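The Gendside Egg Rack

I've been selling kitchen bits from Hutlow for a good few years now, and the Gendside is the thing I get the most emails about, so this page has grown a bit. Grab a tea if you want the whole story. If you only want to know whether it fits on your worktop, skip down to the sizes.

It's a beech rack for keeping eggs out on the side, with two tiers that lift apart. The bottom tier takes 18 and the top one takes 12, so that's 30 when it's full, and my hens don't manage that in a week even in spring. I started making them when I got fed up with the old wire basket. The eggs at the bottom never saw daylight, and I kept finding ones I couldn't put a date to. With a rack you fill from the left and eat from the right (or the other way round, I don't mind), and the oldest ones are always the next ones out.

The holes are the bit I fussed over. My first go had them all one size, cut for a nice big supermarket egg, and then the bantams came into lay and their eggs dropped clean through onto the floor. Lovely! So now every hole has a sloped edge, wide at the top and narrower underneath. A large egg sits up high and a tiddly one settles lower down, and both stay where you put them. Duck eggs are fine. Goose eggs aren't, and please don't force them, as I've had a rack come back smelling like you wouldn't believe.
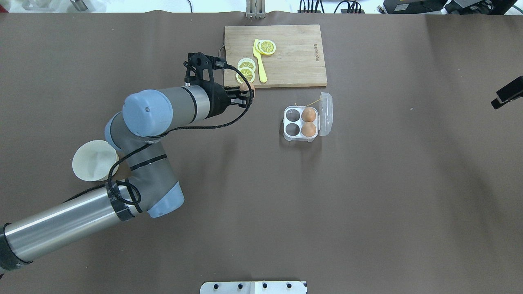
A small brown egg, held just off the corner of the cutting board.

Pullet eggs are my favourites for poaching, by the way. If you keep hens yourself you'll know that lovely run in March when everyone starts up again and you're giving boxes away to anyone who comes to the door. Eggs keep best pointed end down, and the rack holds them that way without any fiddling. Keep it somewhere cool and out of the sun, away from the cooker if you can manage it. If your kitchen gets very warm in the summer, the top tier on its own will go on most fridge shelves.

Sizes and so on

Length: 326 mm
Tiers: two, lift apart for cleaning
Feet: 4, cork, glued and pegged
Wood: beech, oiled
Weight: light enough to pick up with one hand, full or empty

The oil is the Sekham one, in the little brown bottle, and you get a sample in the box. Give the rack a wipe over with it around 6 times a year, or whenever it starts to look thirsty. Wash it in warm soapy water and dry it straight away with a tea towel. Don't soak it and don't put it in the dishwasher - beech moves about when it's wet, and the tiers will stop sitting flat on each other.

Will it match the Halvorsen crock?

I get asked this a lot. The Halvorsen is the stoneware crock I sell for flour and oats, and yes, the rack was made to sit next to it. The crock comes in oatmeal or dark green. I've got the green one at home and I think it looks smashing against the beech, but the oatmeal sells better, so what do I know.

Ordering

Racks are made in small batches and I send them out as they're finished. If the page says out of stock, drop me a line and I'll put you on the list for the next lot. There's no deposit, and you can change your mind. If one arrives with a split or a wobbly foot, send me a photo and I'll swap it.

I can also leave the top tier off if you only want the bottom one. Just say so in the order notes and I'll take the difference off before I charge you.

Contact us | © Hutlow Kitchen Goods | Page updated March 10, 2023 | Back to top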